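Zoltow wrist camera and controller: two months in

I bought the Zoltow bundle in December to replace a webcam and a very tired laptop, and I have been looking for an excuse to write about it ever since. The bundle is a small colour and depth camera for the wrist, a controller the size of a paperback, and a licence for the simulator that goes with them. Mine came to £1365 with the mounting plate. That is a lot for a hobby budget (the car went without new tyres), so I wanted to give it a proper run before saying anything.

For background, I have a second-hand Rosto arm on a bench in the spare room, and two grippers: the plain parallel one that came with it and a soft three-finger one from Salgado. What I want from all of this is dull domestic stuff. Pick up a tumbler, put it down somewhere sensible, don't knock the kettle over.

Setting up was far easier than I had feared. The camera takes four screws and one cable, the controller found the arm by itself, and the calibration took 14 minutes from start to finish, most of it spent watching the wrist tilt back and forth over the printed board. With the old webcam I used to lose a whole evening to this and then bump something and have to start again. I've bumped this one twice — hard, once — and the calibration held both times.

The depth picture is lovely on anything matt. Boxes, fruit, wooden spoons, my slippers: all crisp, right down to the edges. The camera starts reading at 152 mm, so you do go blind for the very last bit of a grasp, but the controller remembers what it saw and carries on smoothly enough that I stopped noticing after the first week.

Now the simulator, which I expected to ignore and have ended up using most. You get a handful of ready-made rooms, and you can move the viewpoint wherever you like before you bring in an arm. I've spent most of my time in the kitchen one, working out camera positions for glassware.
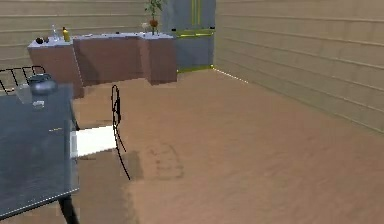 The kitchen room with no arm loaded. Clear glass near the kettle on the table, another by the plant on the counter.

I love this room for testing because the hard things are hard in the same way they are at home. Look for the tumbler on the table and you'll see my problem: against that blue-grey top it is barely a lighter patch. The yellow bottle at the back is no trouble to spot, even from across the room. The wire chairs are a good test too, all thin black curves, and a path planner that takes a lazy view of them will happily send an elbow through a backrest. The Zoltow planner gave them a sensible berth on nearly every run, and where it didn't, turning the clearance up one notch sorted it.

The rendering won't fool anyone into thinking it's a photograph, and there are dotted lines along some of the edges that I haven't found a way to switch off. I don't mind. What matters to me is whether something that works in there also works on my bench, and for grasping it mostly does.

I ran the same job with both grippers, 100 tries each on the real arm, lifting a kitchen tumbler off a tray. The Salgado dropped three. The parallel one dropped 11, nearly all of them when it came in a touch high and pinched the rim. I'd put that down to my fingertips as much as the gripper, as the pads are worn smooth and I keep forgetting to order more. On boxes and tins I couldn't separate the two, and the parallel one is a good deal quicker.

Alasdair Purves, who sold me the arm, lent me his Bollska controller for a week so I could compare. The Bollska is the better built of the two, with a real metal case and a stop button you can hit with your elbow. It also runs silently, whereas the Zoltow has a little fan that whirrs up whenever it's planning. But the Bollska's menus drove me up the wall, and getting it to accept a camera from another maker meant editing a settings file by hand. I gave it back without too much of a pang.

A few grumbles, then. The supplied cable is too short for an arm stretched right out, so budget for a longer one. Saved viewpoints in the simulator can't be renamed, and I now have a long list of them called View. Clear glass is still hit and miss for the real camera too, particularly in the afternoon when the sun comes round to my bench, and I've taken to pulling the blind down before a session.

I'm keeping it, very happily! Next job is the washing-up rack, with the Salgado on and a longer cable in the post.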